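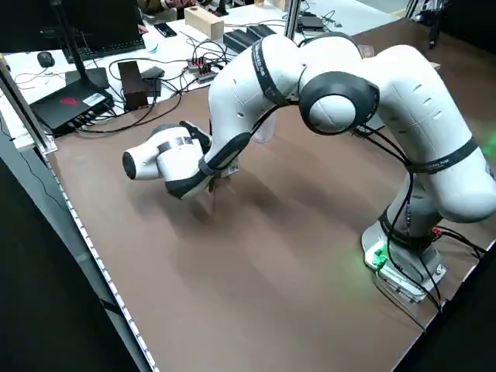
5 min read

Comparing two pairs of gripper fingers on a seven-joint arm

Student project report, Pitkänen workshop

Background

The arm in our lab came with a parallel gripper and one set of short, flat fingers. Those are fine for wooden blocks and boxes with straight sides. They are less good for anything round, soft or thin, and most of the projects booked in for next year want to handle household objects. Our task was to find out whether a different pair of fingers, on the same gripper, would save the lab from buying a second gripper.

We compared 2 designs. The first is the Wotum finger, a stiff printed finger with a flat face and a thin rubber pad glued on. The second is the Clurnska finger, which is longer, has a shallow V cut into the face and bends slightly at the tip when it is loaded. Both bolt to the same mounting plate, so changing over is a matter of four screws and a new tool length in the settings.

Setup

The arm is bolted at one corner of the brown table and reaches across it from above. All the tests were run with the hand coming down onto the tabletop. We left the arm's cables on the outside, held by straps. Running them tidily took longer than we had planned, as the first route pulled tight whenever the wrist turned past its middle position. We moved one strap and left a bigger loop at the elbow, and after that the full range could be used again.

The computers, power supplies and network box stay on the white desk behind the table. We asked for a second desk in September but did not get one. For most of the project this made no difference, apart from the mouse being hard to reach from where you stand to place the objects.

Control was done through Purkano, the scripting tool used in the lab. It sends a target position and a closing width and reads back the width and the force that the gripper reports. We did not use a camera to find the objects. Each object was put on a pencil mark by hand and the arm went to the same place every time. That was deliberate. If a grasp failed, we wanted the finger to be the reason, and vision would have added errors of its own.

Objects

We used 5 objects: a wooden block, a tennis ball, a paper cup, a steel spoon and a folded cotton cloth. The cup was swapped for a new one whenever it creased, because a creased cup is much easier to hold.

Method

Each object was picked 15 times with each pair of fingers. One attempt went like this:

Move to a waiting position above the mark.
Go straight down to the grasp height.
Close to the set width, or until the force limit is reached.
Lift by a hand's width and hold.
Turn the wrist a quarter turn and back.
Lower, open, return to the waiting position.

An attempt counted as good if the object was still in the fingers after the wrist turn and had not visibly slipped. If the two of us disagreed, we ran it again and threw the first one away. This happened a few times with the cloth, where it is hard to say what slipping means.

The force limit was the same for both pairs, apart from the cup, which needed a lower one. We should have used the lower limit for every object and then gone up. By the time we noticed, the block and the ball were already done and we did not have the lab time to repeat them.

Results

Block. No difference. Both pairs held it every time, and the flat Wotum face lined it up better when it had been placed slightly crooked.

Ball. The Clurnska fingers were clearly better. The ball settled into the V and stayed there during the wrist turn. With the Wotum fingers it sometimes rolled downwards as they closed, and when it did the lift failed.

Cup. Both pairs could lift it at the lower force. The Wotum fingers left a dent more often. The V spread the load over two lines, and most of the cups came out looking unused.

Spoon. Bad for both. Lying flat on the table, the spoon is thinner than the gap we had to leave under the fingertips. The Clurnska tip flexes when it touches the table, so we could go lower with it and got some good picks at the handle end. We would not rely on it.

Cloth. The Wotum fingers did better, because of the rubber pad. The other pair has bare plastic faces and the top layer of the cloth slid out.

Problems

The pad on one Wotum finger came loose during the ball tests. We glued it back and left it overnight, then repeated that set from the beginning.

The tool length was entered wrongly after one finger change and the hand stopped against the table. The arm went into a protective stop and nothing was damaged, but we lost an afternoon checking it. After that we did a slow test descent following every change.

We had hoped to run a wear test of 1,000 closings on each pair. There was not enough time for it, so we can't say how long either design lasts. The bending tip is the part we would worry about.

Recommendation

Keep the original gripper and fit the Clurnska fingers as the normal pair, with the rubber pad added to their faces. We made one trial pair like this in the last week and it held the cloth in the few attempts we had time for. Those attempts are not part of the results. The drawing is saved in the project folder with the others, along with the Purkano scripts and the raw log. The pad has to be cut narrower than the V or it lifts at the edges.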